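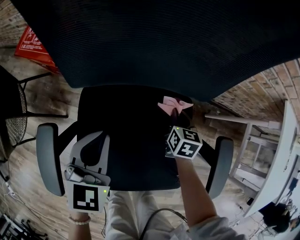 Black mesh office chair with gray armrests.

I have a confession about small-town romance, and I say it as a person who has read more than 142 of them and plans to read more before the summer's over. I'm tired of the bakery.

You know the bakery. Our heroine has left the city (she was in marketing, it's always marketing) and come home to take over her grandmother's place on Main Street, and by chapter two she has flour on her nose and a handsome contractor telling her so. I loved it the first dozen times! I cried at a cinnamon roll once. But somewhere along the way the bakery stopped being a job and turned into a lobby where people wait to be kissed. Who is ordering the butter? When does she get up? Bakers are asleep by nine at night, and these women are out at bonfires until one.

What got me going on this was finishing the third Flulilthorpe book last weekend. If you haven't read them, Flulilthorpe is a lake town with one ferry and way too many brothers, and Etelka Oláh writes it like she's paid the water bill there. Her heroine this time, Dina Holzer, does the books for the ferry company. She sits in an office over a bait shop and she's good at it, and we get whole pages of her being good at it. She finds an extra 3,000 dollars in the fuel account in October and it bugs her for half the novel. I have never in my life been so tense about a fuel account.

And the romance is better for it! When the ferry captain comes up the stairs with his coffee, he's interrupting something. She has to decide to look up. That's hotter to me than any amount of flour, and I will argue with you about it at any length you like.

My sister says I'm asking for the wrong thing. Her line is that she does payroll all day and she'd like her books to have pie in them, thank you. Fair enough. She adores the Celside series, where all 12 books end at the same harvest dance, and she's read the whole run twice. I tried the first one and quit when the veterinarian heroine went an entire book without touching an animal. Not a goldfish. She did own a very nice coat.

I don't want realism, exactly. I don't want anybody's dental plan. Give me the snowed-in cabin and the one bed and the ex who shows up at the wedding, I will eat all of that with a spoon. I just think a person's work is one of the best ways we've got to show who she is, how she handles a bad morning, whether she's kind to the new kid. Skipping it means the writer has to tell us she's stubborn and caring over and over, usually by way of the best friend.

Oláh's next one is called Endano, and as far as I can tell from the back-page teaser it's about a woman who tunes pianos and the man who keeps moving his. I've already asked for the day off.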